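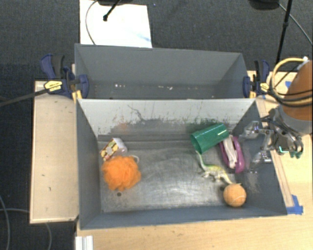

Mixed small items in a gray metal bin, with a second bin behind it.

Open metal bins for small household items: setup, sorting and care

An open-top metal bin is a practical holding place for the small items that collect on tables, bathroom shelves and playroom floors. It tolerates weight and hard edges better than fabric, and the contents can be checked without moving a lid. The drawbacks are noise, scratches and a hard floor that lets round things roll. The notes that follow cover a two-bin arrangement on a table, which suits most apartments and does not need wall fixings.

Two bins, one table

Place the bins one behind the other, short reach to the front bin and long reach to the rear. The front bin is for unsorted items. The rear bin is for items that have been checked and are waiting to go back to a room. Keep to this order. When both bins take unsorted items, sorting stops and both become storage.

Leave a hand's width of tabletop clear on at least one side. This is where an item goes while it is being inspected or wiped. On a wooden top, put thin felt pads under the corners of each bin. Adhesive pads collect grit at the edges, so lift the bin and check them each February and again in late summer. A gritty pad scratches a finish faster than bare metal does.

If the table stands on carpet, test it for rocking before loading anything. Press on each corner in turn. Correct a low corner under the table leg with a rigid shim. Folded card compresses within weeks.

Loading the front bin

Keep the middle of the floor open and place items toward the sides. An open center gives the hand somewhere to land and makes it possible to slide one item out without lifting the others. It also shows dirt early.

Group by what has to happen next, not by room. A bath pouf and a bath toy may belong in the same bathroom, but the pouf has to be dried and the toy may have to be emptied. Two loose groups are enough for a bin of this type. With three or more, the groups merge the first time the bin is moved.

Cups and tumblers: lay on the side with the mouth toward the center of the bin, so the inside can be seen. An upright cup in a mixed bin fills with small parts and is easily tipped.

Balls: place in a corner or against a heavier item. In the open, a ball crosses the floor each time the bin is picked up and will knock over anything standing.

Toy figures with long necks or tails: lay flat along the wall. Soft plastic that stays bent under a load for 300 hours or more can take a set. To correct one, hold the part in hot tap water until it softens, straighten it, then cool it under the cold tap while holding it in position.

Small cylinders and tubs: stand them up if the base is wide enough. Otherwise lean them in a corner. Tighten any cap first.

Bath poufs: admit only when dry. A pouf that is still damp in the core wets the metal under it and whatever is beside it. Squeeze it hard over a dry paper towel. If the towel marks, hang the pouf by its cord until the next day.

Nothing with an open blade, a needle or a loose battery goes in a mixed bin. Button cells in particular must be kept in closed packaging and out of reach of children.

Holes in the floor

Many metal bins have small round holes in the floor, left for drainage or fasteners. Check each one from below before use. Run a cotton swab around the edge. If it catches fibers, the edge has a burr and will pull threads from mesh and knitted goods. Remove the burr with a few turns of a countersink bit held in the fingers, or with 412 grit paper rolled around a pencil. Where that grade is not stocked, 400 is equivalent for this purpose.

Do not plug the holes if damp items might go in. If the bin is strictly for dry goods and small parts are dropping through, cover the holes from the underside with cloth tape. Tape applied from the inside lifts when items slide across it.

Liners

A liner reduces noise and wear. Three materials were compared in our workshop over one winter. Stonance cork sheet was the quietest and held balls in place, but it shed crumbs and stained under a wet sponge. Riltier ribbed rubber gripped well and rinsed clean. It had a strong smell for the first weeks and should be aired before use. Lill felt was the easiest to cut and the worst to clean, and mesh items caught on it. For bathroom and toy items, use the rubber. For dry tools, use the cork.

Cut the liner 6 millimeters short on each side. A full-width liner buckles in the middle and makes a ridge that traps dust.

Scuffs, scratches and worn panels

Scuffing on the floor and lower walls is normal in a bin that is used daily. Most pale marks are material transferred from the item, and come off with a damp melamine sponge and light pressure. Stop if gray shows on the sponge, as this is the coating.

Colored smudges from plastic toys usually respond to isopropyl alcohol on a cloth. Try a hidden spot first. Some painted finishes soften.

Ragged worn patches cannot be cleaned out. Where the coating has gone and the steel is exposed, proceed as follows.

Empty the bin and wash it with 500 milliliters of warm water and a drop of dish soap.
Dry it fully, including the seams and the edges of any holes.
Feather the edge of the patch with fine paper until no step can be felt.
Wipe off the dust with a cloth dampened with alcohol.
Apply two thin coats of metal touch-up enamel. We use Drastance in gray. The match is close on walls and poor on floors.
Leave it for the full cure time on the can before reloading.

On aluminum, skip the enamel unless the appearance matters. Bare aluminum does not rust.

Emptying

Clear the rear bin whenever it is half full. Clear the front bin down to bare metal once a month and wipe it before anything goes back. Items that have been through two clearings without being claimed go to donation or the trash.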